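Laxdal 除湿機 取扱説明書
第3章 設置と最初の運転

2018年8月6日 改訂
日本語版作成:Melati Pasaribu 技術確認:Steinar Thygesen

この章では、箱から出した本体を部屋に置き、最初の運転を始めるまでの作業を説明いたします。安全についての第1章をまだお読みでない方は、先に第1章をお読みください。

3-1 箱から出す

1. 箱を立てた状態で、上側のテープを切ります。カッターの刃を深く入れないでください。
2. 上の緩衝材を取り、本体の両側の取っ手を持って、まっすぐ上に出します。
3. 排水タンク、排水ホース、予備フィルターがあることを確認します。ホースは下の緩衝材の溝に入っています。
4. 本体を立てたまま、4時間お待ちください。その間、電源プラグをコンセントに差し込まないでください。

注意:輸送中に本体が横になった可能性があるときは、待つ時間を一晩にしてください。圧縮機の中の油が元の場所に戻るために必要な時間です。

箱は保証期間が終わるまで保管することをおすすめいたします。修理のために Ondport のサービス窓口へ送るとき、元の箱に入っていない本体は受け付けができない場合があります。

3-2 置く場所を決める

本体は床に直接置いてください。床は平らで、かたいものがよいです。厚いじゅうたんの上では、底のキャスターが沈み、本体が少し傾きます。傾いた本体では水位センサーが正しく働かないことがあり、満水のランプが早くついたり、遅くついたりします。 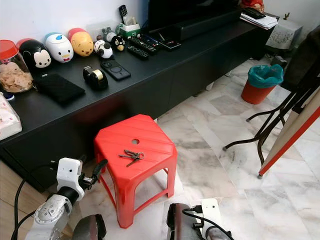
運転中の本体は細かく振動します。音は小さくても、振動は止まりません。そのため、台の上に置く場合は、台の強さだけでなく、揺れないことも大切です。写真の赤いプラスチックの腰掛けのようなものは、鍵を少しの間置くためには便利ですが、本体の台として使わないでください。脚の下の床が大理石模様のタイルのようにかたい場合でも、同じです。どうしても高い場所に置く必要があるときは、本体の底より広い、重い台を選んでください。

キャスターにはロックが2か所あります。置く場所が決まりましたら、両方のロックを足で下へ押してください。動かす前には、必ず両方のロックを上げます。片方だけを上げて押すと、本体が回り、壁に当たるおそれがあります。

警告:浴室の中、台所の流しのすぐ横、屋外では使用しないでください。感電の原因になります。

3-3 まわりの空間をあける

1. 背面の吸気口と壁の間を、手のひらの幅より広くあけます。
2. 上面の吹出口の上には、何も置かず、何も掛けないでください。
3. カーテンが吸気口に届かないことを、窓を開けた状態でも確認します。
4. 洗濯物を乾かすときは、水のしずくが本体に落ちない位置に干してください。 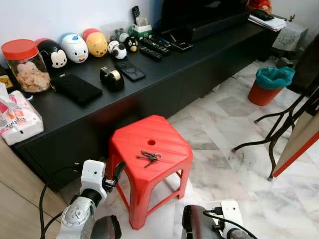
空気の通り道は、毎日の生活の中で少しずつ狭くなります。最初の日にきれいにあけた場所にも、一か月後には何かが置いてあることが多いです。とくに家具の横に本体を置いた方は、家具の上の物にもご注意ください。たとえば、長くて低いテレビ台の端から、ティッシュの袋が少しはみ出している写真のような状態では、袋が落ちて吸気口をふさぐことが考えられます。フィルターを掃除するときに、まわりの物も一緒に片付けると忘れません。

参考:Kilside 型の本体(吸気口が側面にあるもの)をお使いの方は、背面ではなく、両側面を同じ幅であけてください。型の名前は、タンクを抜いた奥のラベルにあります。

3-4 排水の方法を選ぶ

排水の方法は2種類あります。タンクを使う方法と、ホースを使う方法です。工場から出るときは、タンクの方法になっています。

タンクを使う場合
1. タンクを手前に引いて出し、中の白い浮きが上下に動くことを指で確かめます。
2. 浮きを止めている青いテープをはがします。テープが残っていると、満水になっても運転が止まりません。
3. ふたを閉め、かちっと音がするまでタンクを押し込みます。

ホースを使う場合
1. 背面のゴムの栓を外します。栓はなくさないように、タンクの横のくぼみに入れてください。
2. ホースを差し込み、リングを右に回してしめます。
3. ホースの先を、差し込み口より低い排水口に置きます。途中で高くなる部分があると、水は流れません。
4. ゆっくり700ミリリットルほどの水を受け皿に注ぎ、ホースの先から水が出ることを確認します。

寒い季節、暖房のない部屋では、ホースの中の水が凍ることがあります。3月までは、タンクの方法をおすすめいたします。

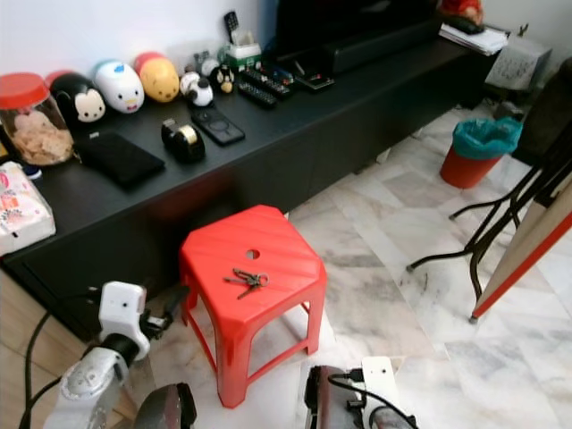 タンクの方法に戻すときは、ホースを外したあと、必ずゴムの栓を元のところに差してください。栓を忘れますと、受け皿の水が背面から床へ流れます。当社のお客様窓口に来る水もれのご相談は、この忘れが一番多いです。

3-5 最初の運転

1. 電源プラグをコンセントの奥まで差し込みます。延長コードは使用しないでください。
2. 電源ボタンを押します。緑のランプがつき、少したってから風が出ます。
3. 湿度ボタンで「標準」を選びます。
4. 窓とドアを閉めます。

最初の日は、吹出口からゴムのようなにおいが出ることがあります。故障ではありません。数日たってもにおいが消えないとき、または焦げたにおいがするときは、すぐに電源プラグを抜き、Ondport の窓口までご連絡ください。

タンクにすぐ水がたまらなくても、ご心配はいりません。部屋の空気がすでに乾いている場合や、室温が低い場合は、たまる水の量が少なくなります。水の量の目安は第6章の表をご覧ください。

次の章では、タイマーと衣類乾燥の設定について説明いたします。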